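Snack corner and tuck shop check: October round, with comments
Site: Medrano Community Hall, ground floor
Checked by: Nusrat Mridha

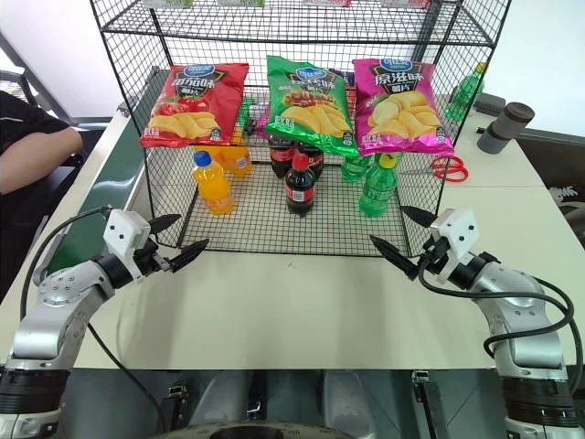
Hello again everyone! Lovely to be back at Medrano, and what a difference since spring. The walk-round began at 4.15 pm, before the after-school crowd came in. Comments follow each item, so please do read them, even where it says OK.

1. Shelving steady and level
OK. No wobble with a hand on each corner. The feet on the wall side have new rubber caps (thank you, whoever found those!).

2. Nothing heavy above shoulder height
OK. Drinks multipacks have moved down to the floor pallet, exactly as I asked last time.

3. Dates and stock rotation
ACTION. 32 packets checked, 2 past their best-before date. Both were oat biscuits at the back of the cupboard. Taken off sale and written in the waste book. Put new stock behind old, every delivery, even when the van comes late.

4. Allergen folder
OK, and really well done. The Trevico flapjack recipe changed over the summer and the new sheet is already in. Keep the folder by the till and not in the office.

5. Fridge
OK. Reads 4 degrees on the door dial and the same on my probe. The log is filled in for every open session, some of it in very nice handwriting.

6. Plugs and leads
ACTION. The Bullance kettle has a nick in its flex near the base. I've put it in the store room with a DO NOT USE label on it. It needs a new one, please don't tape it.

7. Floor and walkways
OK at the time of checking. The mat by the side door curls up at one corner, so keep an eye on it.

8. Fire exit by Room 408
ACTION. Folding chairs stacked against the push bar. I moved them myself and they fit beautifully under the stage. (Yes, the room is still called 408 in a building with nine rooms, and I love it.)

9. Hand washing
OK. Soap, towels and hot water all present. The Pirkia dispenser drips a bit, so stand a saucer under it for now.

10. First aid box
OK. Plasters topped up, eye wash in date, accident book has plenty of pages left.

Still to do before the next check: kettle, chairs, stock rotation. Send me a note when the kettle is replaced and I'll sign off item 6 without another visit.

N. Mridha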